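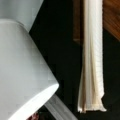

I have been trying to buy a mattress since August, and I am starting to think the whole business is set up so that a normal person can't do it.

My old one was 13 years old. It had a dip on my side that you could have kept soup in. My back hurt every morning until I'd been up for an hour, and I figured, fine, I'm a grown woman, I can spend some money on a thing I use every night. How hard can it be to compare a few mattresses?

Well, you can't compare them. That was the first thing I learned. I went to the big store by the highway and lay down on one called the Dendelholm. Medium firm, felt good, price tag of 2,000 dollars. I wrote the name down and went home to see what other stores charged for it. No other store sells a Dendelholm. They sell something with the same quilting and the same blue piping and a different name, and when I called to ask if it was the same mattress, the man said it was "similar in feel." Similar to what? He hadn't asked which one I meant yet.

My guess is that the different names are there so the price match promise never has to be kept. I can't prove that. But the sign by the register says they'll beat any price on the identical model, and if the identical model only exists in that one building, it's a pretty safe sign to hang.

So I went online, where the reviews are. I read a lot of them, far too many, over several weeks, mostly in bed on the mattress with the dip. A good part of the review sites get paid when you click through and buy. They say so, in small gray type at the bottom. The rankings then happen to be full of the brands that pay. One site had the Asura in first place for side sleepers, first place for back sleepers, first place for couples, and first place for hot sleepers. There was a separate article about whether the Asura was right for stomach sleepers. It was.

The customer reviews weren't much better. Nearly all of them are written in the first week. "Slept like a baby, five stars." Good for you, but I slept well the first week on a friend's pullout couch too. What I want to know is how the thing feels in year four, and the people who could tell me have apparently got better things to do. I did find one long review by somebody who came back to update it every year, and by the third update she was sleeping in the guest room.

Then there's the foam talk. Gel foam, copper foam, foam with bamboo in it somehow. I asked the salesman what the copper did and he said it pulled the heat away. I asked where it pulled it to. He went to get a brochure. The brochure said the copper "promotes a cooler sleep environment," and a window does that too. The one number I had read was worth asking for, the density of the foam, wasn't printed anywhere, and he had to call someone to get it. That someone was at lunch.

My neighbor Séverine Masson thinks I'm overdoing it. She bought hers in one afternoon and has never given it another thought. She says the body gets used to anything. I pointed out that my body had been given 13 years to get used to the dip and hadn't managed it, and she said that was different, and we left it there.

The trial period is what finally got me to order something. The company I picked lets you try it at home and send it back, and I liked the sound of that. Now I'm less sure. First, you have to keep it for a minimum number of nights before you're allowed to complain. Second, I read the return page properly (after ordering, yes, I know) and there's a pickup fee of 225 dollars if you threw out the original packaging. The original packaging is a plastic tube the mattress was sucked down into by a machine. Who is getting it back in there? I kept the plastic anyway. It's in the hall closet on top of the vacuum and slides out every time I open the door.

I also turned down the protector, the adjustable base, the pillow bundle and the extended warranty. The regular warranty covers sagging, but only past a certain depth, measured with nobody on it. I got out a ruler and checked my old one, out of curiosity. That terrible dip wouldn't have qualified.

As for the new one, it's been on the bed for 3 weeks. It smelled like a shower curtain for the first few days. It's firmer than the one I tried in the store, though that one had been lain on by half the county so I don't know what I expected. My back is better. I'd like to give the mattress credit for that, but I also started walking in the mornings at the same time, and I bought a new pillow, so I really couldn't tell you which of them did it. If I were writing one of those reviews I suppose I'd give it five stars and say I slept like a baby.

I'm going to wait a year and write it then. If you've had yours for longer than five years, and you still like it, leave a comment and tell me what it is and what you paid. If you've had it for a week I'm glad for you, but please hold on to your comment for a while.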